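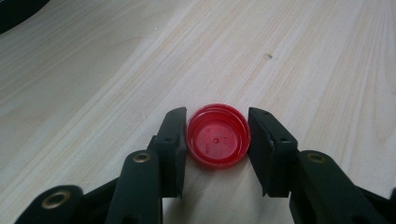 Bottle Cap Sorting, Student Project Report
Adelmo Santoro and Omar Tarawneh
29/12/2021

1. What we wanted to do
Caps get thrown out with the bottles, or they fall off and end up on the floor. The Prelevow collection drive takes plastic caps by the bag, sorted by color, nothing else in the bag. Our question was small. How long does it take to get caps off a table and into a lined basket one at a time, and what slows it down?

We only did red caps in this report. Blue and white are in Omar's notes, not typed up yet.

2. Caps
Total collected: 252 red caps. Most from the snack counter in the Pendik building, the rest from home. Target in April was 1,000 all colors, we ended at 800. Rinsed in a sink, spread on a towel overnight. Anything with a paper liner or a cracked rim went in a separate pile and is not in the total.

Adelmo checked the inside of each one for a recycling mark. Slow job. The molded letters are tiny and the same color as the plastic, so you have to tilt the cap to the light. When we couldnt read it we wrote "unknown" and moved on - a lot of unknowns.

3. Setup
One table, light wood grain. Wastebasket standing on the table, not on the floor, so no bending. Bag folded over the rim so it stays put. Caps placed on the near part of the table, open side up or open side down, and we wrote down which.
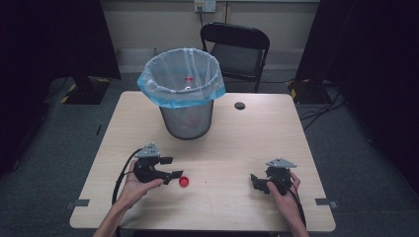 Fig. 1. Mesh basket with the blue liner, one red cap still on the table.

4. What we noticed
- Open side up is easier to pick up. There is a rim to get hold of and the ridges help.
- Open side down slides more on a smooth table. Went off the edge 2 times.
- The thin bag is good for checking, you can see red through it without lifting anything.
- Mesh basket is light. Bumping it moves it, so mark the spot with tape.
- Batches got slower toward the end. Tired, probably.

5. Problems
Times for the first batch are missing, we forgot to write down the start. Also the Zuccaro scale we borrowed for weighing only shows whole grams, useless for one cap, so we weighed by the bag insted. Those weights are in the spreadsheet under "Poltano", which is just the name of the shelf where the bags are kept.

6. Next time
Heavier basket. Sort by size as well as color. Type up blue and white. Ask Prelevow if unknown caps are ok in the same bag - we emailed, no answer yet.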